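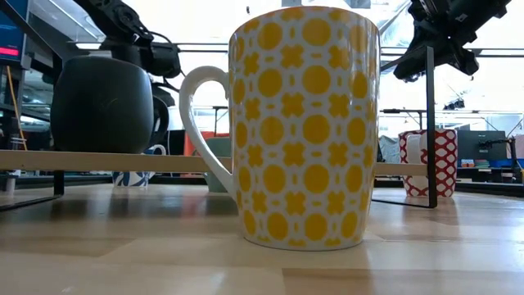
Small cafés that have trouble hanging on to a dishwasher – the human sort – can now rent a mechanical one to do the putting away. Kılıçarslan Handling, a small outfit from Avesdale, began taking bookings in August for a two-armed benchtop unit that moves clean crockery from a drying area to a rack and back again. The company's demonstration bench is set up with the sort of mugs that turn up in any office kitchen, no two alike: a tall white one with yellow spots, a red lattice pattern, a blue leafy thing and a fat charcoal number up on the wooden shelf. The two black arms hang over the lot like relatives at a buffet.

The mismatched mugs are the selling point. Plenty of machines will stack identical white cups all day, says Gönül Dursun, who runs the rental side, but cafés in Brurside don't own identical white cups. They own whatever the last owner left behind.

"Handles are the whole job," Dursun said. "A tall loop, a short loop, one you can barely get a finger through. If we can't pick it up by the handle we go for the body, and if it's a fat body we have to think about it."

The thinking takes a while. The company quotes up to 11 mugs a minute, a figure that belongs to mugs set well apart and facing a helpful direction. At the showing I went to, the pace was closer to that of a teenager who has been asked twice.

Rental is $3633 for a term of three months, which covers delivery, fitting and two visits from a technician. Crockery is not covered. Customers supply their own bench, and it has to be level, a condition that may rule out a fair slice of the hospitality trade.

Yiran Xia, who owns the Grirthorpe tearooms, has put her name down anyway. She has a narrow kitchen and a collection of op shop mugs that her regulars are fussy about, and she reckons the arms would at least put them back in the same spot each time.

"I've got a bloke who comes in every morning for the one with the chipped rooster on it," she said. "If the robot can find the rooster, it's hired."

Finding the rooster costs extra. The basic package sorts by size only, and recognizing a particular mug comes as an add-on that Dursun has yet to put a price on. She expects to have one before the first units go out.

The unit doesn't wash anything, or dry it, or make the coffee. Bookings are through the Avesdale office, which closes at 4 pm.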